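Ticket 3918: Vellow handheld gripper loses tracking, then reports it is fine
Status: Closed, reopened, closed, open
Opened by: Glenys Mostyn
Assigned to: Ffion Skyrme
Priority: Medium (was High until the status page had a bad morning)

Glenys Mostyn, 9:12 am
Position tracking drops out partway through a recording. The tool thinks it has stopped while my arm is still moving, and when it catches up it logs a jump of 34 cm. I do not move that fast before lunch. Out of 39 recordings, 18 have the jump. The log says "tracking OK" on every one of them.

Ffion Skyrme, 9:40 am
Please restart the tool and try again.

Glenys Mostyn, 9:58 am
Restarted. It now says "tracking OK" with a fresh timestamp.

Ffion Skyrme, 10:25 am
Could be the calibration file. Bater pushed a new one in April and it has been blamed for most things. Roll back to the previous one and send me a frame from just before a jump, fingers open, nothing picked up yet.

Glenys Mostyn, 11:03 am
Rolled back. Same jump. Frame attached, taken from the recording right before it lost its mind.

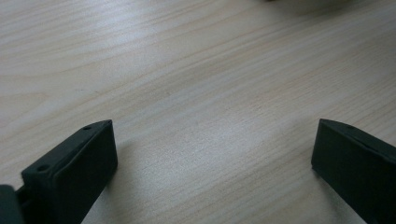
The jump comes when I sweep across the middle of the table with the fingers open. Near the edges, with the rest of my stuff in view, it behaves. I also cleaned the lens, tightened the mount and swapped the cable, so at least it is failing in very good condition.

Ffion Skyrme, 11:31 am
I think it's the table. The tracker wants corners and spots it can follow from one frame to the next. Pale wood with fine grain and a washed-out patch of light gives it very little, and the stripes all look alike. It ends up following the fingers, which move with the camera, and concludes that you are standing still.

Adding Eirlys, who wrote the mask that is supposed to make it ignore the fingers.

Eirlys Hughes, 1:15 pm
The mask was drawn for the old fingers. The new ones open wider. I have been meaning to update it, and there is a ticket for that, assigned to me, with a lovely long history.

Ffion Skyrme, 1:22 pm
Linking the two tickets so they can keep each other company. Glenys, until the mask is fixed, please put the patterned Wada mat down and turn the desk lamp away from the middle.

Glenys Mostyn, 2:47 pm
Did 3 runs with the mat down and the lamp turned. No jumps. The log says "tracking OK," and for once we agree.

Auto-close, 2:48 pm
This ticket was resolved by: restart.

Ffion Skyrme, 2:50 pm
Reopened. Still to do: new finger mask (Eirlys), make the status line check something before it says OK (me), redo the 18 bad recordings (Glenys, sorry).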